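From: Tannous list, open day notes
Date: 08/06/2023
Subject: Re: Drerkent open day, worth the trip?

> I missed the February one and am thinking of
> going next time. Is it mostly slides, or do you
> get to see the arm run? We have 41 bins to sort
> parts into and I want to know if a hand like
> theirs is any use to us.

I went, so a few notes. There is a short talk, then the rest of the visit is at the tables. The one I stayed at had the Temunen arm with the five-finger hand, a cardboard divider box, and an operator across the desk with a laptop. The task was small white pieces and narrow compartments. 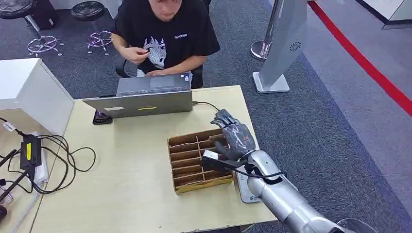

The staff were clear that this is a demo setup and they don't quote cycle times from it. I asked anyway and was told to wait for the Trikberg report, which will cover 800 placements. They did say the wrist module and its cable add 19 minutes to setup.

For your bins I would ask them about part size first. The compartments on the table were much tighter than yours, so the spacing should not be the hard part. Mixed parts might be -- they only talked about that and had no figures to give out.

Stand to the side if you can. People bunch up and the talking is hard to hear from the back.
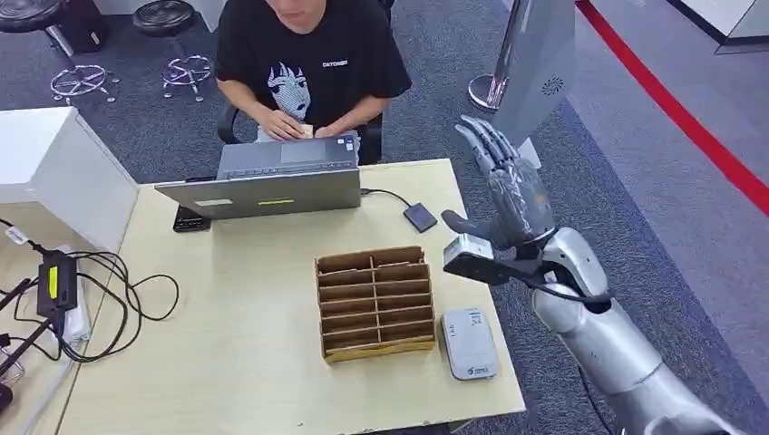
Do you have to book ahead?
Booking is needed for the table visits, and they stop at 102 names. The talk is open to anyone who shows up.

I have the handout and can mail a copy to the list.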